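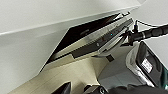 Submitted by Zulmira Frade, Program Manager, Jimbridge Adult Literacy Program
Reporting period ending October

The grant awarded by the Fonseca Fund supports evening reading instruction for adults in Jimbridge and the outlying district of Carkance. Classes opened on schedule at both sites. Instruction is offered at two levels, and learners are placed after a short interview and a reading sample taken at enrollment.

Attendance at Jimbridge has been steady. Carkance began slowly, and the start time was moved to 6:30 p.m. after learners on the late shift reported that they could not arrive sooner. Five learners have moved from the first level to the second during the period. Their placement was confirmed by Rui Fonseca, who reviews all level changes.

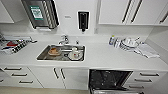
The second-level group has asked for more practice with leases, pay statements, and letters from schools. Tutors have added this material to the weekly plan and shortened the time given to workbook exercises. The change will be reviewed at the end of the next period.

Spending remains within the approved budget. Two lines require comment:

1. Reading materials. The full allotment of $4,000 has been committed. The order includes large-print editions requested by the Carkance tutors, which remain on back order.
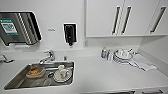 2. Travel assistance. Of the amount approved, $2,000 is unspent. Fewer learners than expected applied for bus fare, and tutors report that the form is difficult for first-level readers. A one-page version has been drafted. We request permission to carry the balance forward.

Work planned for the next period

Tutor training will be repeated in Carkance for those who joined after the first session. Progress interviews will be held with all first-level learners, and results will be included in the next report, together with final figures for travel assistance.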